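Went to the open day at Derley in Niltley on Friday. I said I would post notes, so this is a thread. Mostly about the kitchen dish work, which is where I spent most of my time.

Reply 4 · Repost 11 · Like 46

Getting in was easy. You sign a sheet, get a sticker, and they send you up in groups. Parking is bad. Use the lot behind the Munro building and walk over, and go in by the side door.

The first stop was a talk in a meeting room. It ran long. The short version is that they want robot arms to handle everyday dishes, and they get the training material from people doing the job by hand with a gripper tool. The project is called Irner.

Reply 2 · Repost 6 · Like 31

The tool has two fingers and works on a squeeze. You carry it to the dish, close it on the rim, lift, set down, open. A camera on it records the whole thing. That recording is what they keep.

I had expected the arm to be the main event. There was an arm demo later in the day and I'll get to it, but the kitchen session was a person with a gripper moving bowls and plates on a gray mat, over and over.

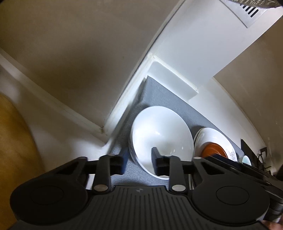 The session I sat in on was 90 minutes. They go through the same few moves many times and change the layout in between. Big bowl alone, then small dishes nested, then a plate on top of another plate. The operator calls out "reset" between takes and that is nearly all the talking there is.

Each take is short. The one I timed on my phone was 23 seconds from first reach to letting go. A few were dropped right away when the person running the session wanted the approach done again from a lower angle.

Reply 3 · Repost 5 · Like 28

They were up to 613 recordings in this kitchen when we visited. The number was on a whiteboard by the door. I asked if that was a lot and was told it depends on how different they are from each other. Moving the same bowl the same way adds very little after a while.

So most of the planning goes into variety. Different dishes, different starting spots, different people. Tall people and short people reach over a counter in different ways and they want both.

Things they said are hard: thin plates lying flat, because there is very little to get a fingertip under. Stacked dishes, because the gripper can catch two rims at once. Glossy glaze, because reflections move when the camera moves.

Things they said are easy: mugs with a big handle. Nearly everyone starts on those.

Reply 7 · Repost 14 · Like 62

We got to try the tool ourselves at a practice table down the hall. It is heavier than I thought it would be, and my wrist was tired within a few minutes. The squeeze is light. Most people in my group closed it too hard at first – the tip is what you should be watching, and you end up watching your own hand.

The advice I got was to slow down before contact and not to shift your grip once you have the rim. If you fumble it, stop and start a new take. They would like a clean miss on the record more than a messy save. I don't fully follow why, but that was the instruction.

I managed a saucer and a soup bowl. I did not manage a plate on top of another plate. I pushed the top one sideways twice and gave the tool to the next person in line.
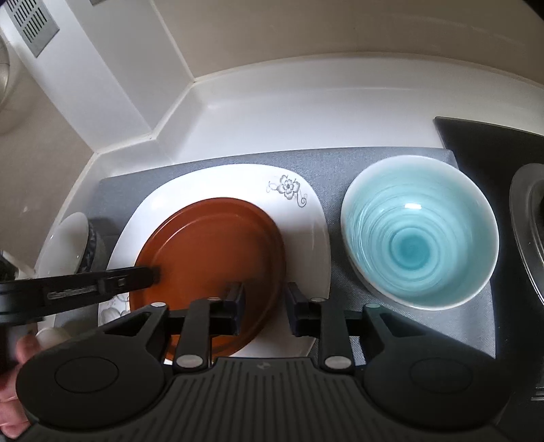
One reader asked in the replies whether a dishwasher doesn't already solve all of this, and why anyone would pay for an arm to do it.

Fair question, and a man in our group put the same one to the staff. Their answer was that the machine washes but someone still has to load it, unload it and put everything away, and in a care home or a cafeteria that is hours of the day. They also said dishes are a good test in general. If an arm can deal with a mixed stack, it can deal with a lot of other things in a home.

Reply 9 · Repost 8 · Like 57

The arm demo, as promised. It was in the big room on the ground floor. The arm picked single bowls from a table and put them in a bin. There were 18 tries. I didn't keep score. Most went fine, and the misses I saw were the gripper closing a little short of the rim. It was slow enough that people started chatting.

Staff were open about the speed. They said they keep it slow for visitors and also that it isn't much quicker when there are no visitors. I liked that answer.

Someone else in the replies wanted to know about noise. It is quiet. The fan in the corner of the room was louder than the arm.

Other practical notes. Coffee was free, lunch was not. The elevator was out, so ask for the ramp route at the desk if you need it. Kids were allowed at the practice table and were better at it than the adults in my group.

Reply 1 · Repost 3 · Like 22

They plan another open day in August. Same format, with a second kitchen added if the space at Munro is ready by then. Sign-up is by email, and the kitchen slots go first – the arm demo you can just walk into.

I plan to go back for the second kitchen, and I want another try at the stacked plates. If you have questions you want asked, leave them under this post and I'll take the list with me.

Reply 16 · Repost 9 · Like 71

Contact · Terms · Privacy · © All posts belong to their authors · Back to top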